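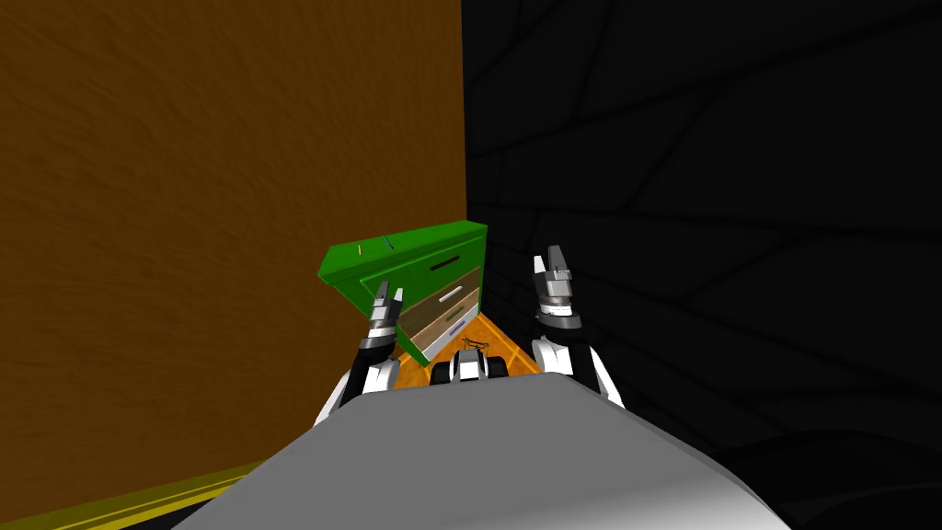 Sim, head view: cabinet in the corner, both grippers open.

December 24, 2018 - notes from the Bavside open day. Reece Bainbridge ran the Grostora simulator demo, 17 visitors. Drawer cabinet task, two arms. Asked for the contact settings, he will send them. Physics step unchanged since June.
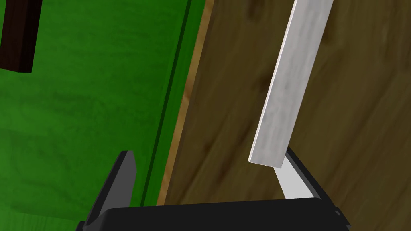
Sim, gripper view: gray plank over brown wood, green surface to the left.

Plank edges look clean at close range. To do - try the Idby gripper model in our own setup.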